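Home | Inspections | Storage | Loading Dock | Forms | Contact
11 comments | 300 shares

Stockroom and Packing Area Safety Checklist – Prondon Building

Inspection date: February 14, 2021
Area covered: receiving door, racks A to F, packing tables, battery closet, rear exit
Previous inspection: October

Mark each item OK, FIX or N/A. Comments go under the item. Anything marked FIX needs a work order number before the sheet is filed.

1. Exits and aisles

1.1 Rear exit opens fully from inside without a key. OK
1.2 Exit sign lit, battery backup tested. OK
1.3 Main aisle clear to the painted lines. FIX
Comment: Two pallets of Hekari shelving parts were parked over the line by rack C. Moved during the inspection. Same finding in October, same spot. The line is worn there and should be repainted. Work order 871.
1.4 Floor dry and free of strapping, wrap and loose labels. FIX
Comment: Cut strapping on the floor by the receiving door. The bin for it is on the far side of the room. Move the bin.

2. Racks

2.1 Load signs posted and readable. OK except rack E
Comment: The sign on E is faded. Replacement ordered from Effiong.
2.2 Uprights straight, anchors tight. OK
Comment: Small dent on the front left upright of rack B, below knee height. Measured, within the limit on the rack maker's sheet. Check again next time.
2.3 Heavy cartons stored between knee and shoulder height. FIX
Comment: Several heavy cartons on the top beam of D. These were put up with the lift, but people have been taking them down by hand from the step ladder. Bring them down to the second beam. 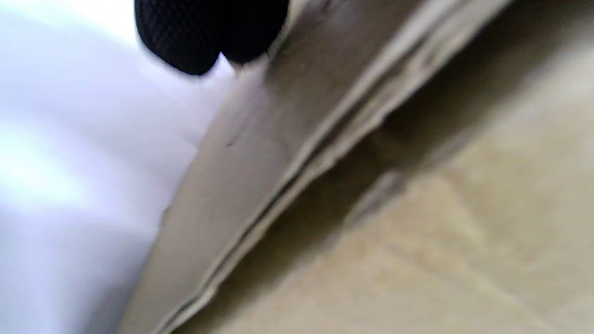
2.4 Nothing stored within 18 inches of the sprinkler heads. OK
2.5 Step ladder feet and locks in good shape. OK
Comment: The older ladder has a cracked foot and was already tagged out. It needs to leave the building – a tag is easy to miss.

3. Electrical

3.1 Panel doors closed, three feet clear in front. OK
3.2 No extension cords used as permanent wiring. FIX
Comment: The label printer is still running off an orange cord taped along the baseboard. An outlet was requested in October. Work order 1299 is open with no date on it. Please get a date.
3.3 Battery closet vented, eyewash within reach. OK
Comment: Eyewash bottle good for another eight months.

4. Fire equipment

4.1 Extinguishers hung, charged, tagged for the current month. OK
4.2 Extinguisher by the receiving door visible from the aisle. FIX
Comment: Hidden behind the coat rack. Move the coat rack.
4.3 Waste cardboard taken out daily. OK 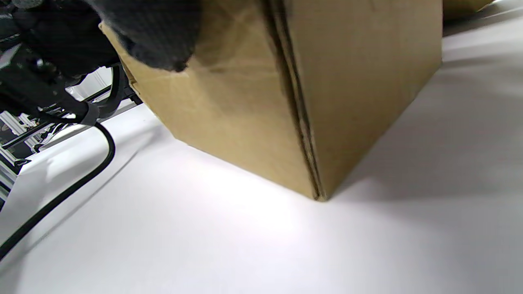 4.4 Fire door to the office closes on its own and latches. FIX
Comment: Closes but does not latch unless pushed. The closer arm needs adjusting. Until then, pull it shut by hand.
4.5 Pull station unobstructed. OK

5. Packing tables

5.1 Safety knives only, no fixed blades. OK
Comment: One fixed blade turned in since the last round. The Ovura knives are holding up, but we are low on spare blades.
5.2 Gloves available in all sizes. FIX
Comment: Out of small.
5.3 Table edges and corners undamaged. OK
5.4 Mats flat, no curled ends. OK

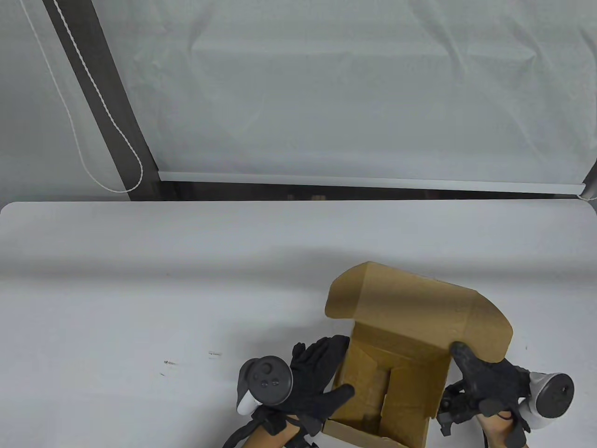
Item 5: open carton on a white table, gloves worn.

6. First aid

6.1 Kit stocked against the list inside the lid. FIX
Comment: Short on large bandages and burn gel. The list itself is an old version.
6.2 Emergency numbers posted by the phone. OK

Comments on this page

"Does 1.3 cover carts too, or only pallets?"
Reply: Carts too, if left unattended.

"The coat rack has been moved to the hallway. Please change 4.2 to OK."
Reply: It will be changed after the next walk-through – we don't edit a filed sheet.

"Small gloves are in, second drawer."

Share | Print | Back to Inspections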